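Bench rules for small arms: the new sheet is up

The revised bench sheet for the small arms at Ultton is now in force, and a copy is taped inside the door of the Bestel room. It replaces the two older sheets, which disagreed with each other on where the pan should go and said nothing at all about the tracked base. Please take the old ones down if you find them on your shelf.

Most of the changes came out of the kitchen task. The log for that task now holds 1415 runs, and when we went back through it in October we could only use 1352 of them. The rest had no note of how the table had been set at the start, so there was no way to compare them with anything.
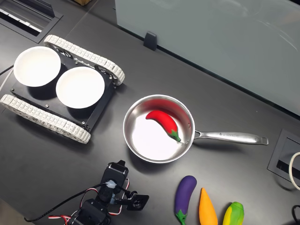
Kitchen task on the dark bench, with the pepper in the pan and the two bowls on the tracked base.

The first rule is about the start layout. Write it down before the arm moves. That means which toys are on the table, which one is in the pan, which way the handle points and whether the bowls are on the base or off it. Use the names on the sheet (pepper, carrot, corn, eggplant) and not your own. We have had "chilli", "red one" and "veg 2" for the same toy, and sorting that out took most of a Saturday.

The second rule covers the tracked base. If it is only there to carry the bowls, its drive must be switched off at the base itself. Stopping the program is not enough. If the base is meant to move during a run, say so in the log and keep the arm clear of the tracks until it has stopped.

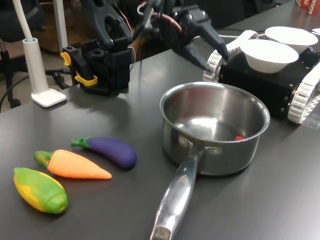

The third rule is about reach. Before any run at full speed, take the arm through the whole task once at slow speed and look at the fingers from the side as well as from above. A view from above will not tell you how much room there is over a bowl rim or a track. Hands stay off the table while the motors have power — that includes nudging a toy back into line. Stop the arm, move the toy, and log it as a new start.

Cables have their own section this time. Servo wires need enough slack for the full turn of each joint, but a loop must not be able to catch a pan handle or a finger. Check this again after changing any part of the arm. Padding or tape on a joint is allowed if it leaves the screws free and goes in the log. 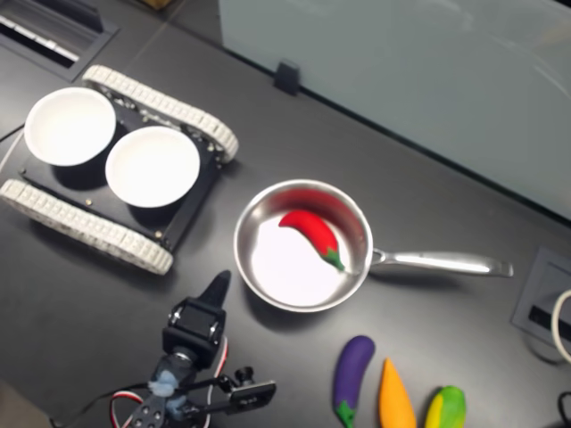
Arm, pan and toys on the bench, with light blue padding or tape at one joint.

Papadopoulos, the small test group down the corridor, works to the same sheet from this month, so runs can be shared between the two rooms. Their 697 earlier runs will stay in a separate folder, as they were logged under different headings.

The log form in Adideo has been changed to match. Start layout, base drive and slow pass are now required boxes, and the form will not save without them. Old entries can still be opened but should not be edited. If a box does not fit your task, write "not used" and carry on.

Comments on the sheet can go in the tray by the Bestel room door. It will be looked at again in 3 months.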